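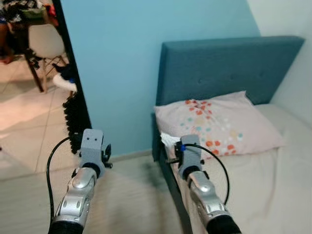 Teal upholstered bed with a dotted pillow and an off-white bottom layer.

Bedding and Upholstered Beds: Common Questions
Updated 2021-05-21

What size pillowcase do I need?
A Plimby standard case is 20 inches wide and fits most single pillows. If the corners bunch up, the case is too big for the pillow.

Can I mix a printed pillowcase with plain sheets?
Yes. Dotted cases are sold singly for this. The pale pink goes with off-white or light blue.

How do I clean the headboard?
Vacuum it with the brush attachment, going slowly over any buttons. Blot spills with a damp white cloth. Do not use bleach or a steam cleaner.

My sheet hangs over the side rail. Is that a problem?
No. Tuck it between the mattress and the rail if you want the upholstery to show.

Can the bed go right up against the wall?
Yes. Let new paint cure first. Fabric can stick to it.

How often should I wash a pillowcase?
Once a week, in cool water, inside out. Printed cases bought before April have a different care label, so follow that one.

Do you sell the side rails separately?
Yes, in the Flenthorpe range only. Ask for part 904 and allow four weeks.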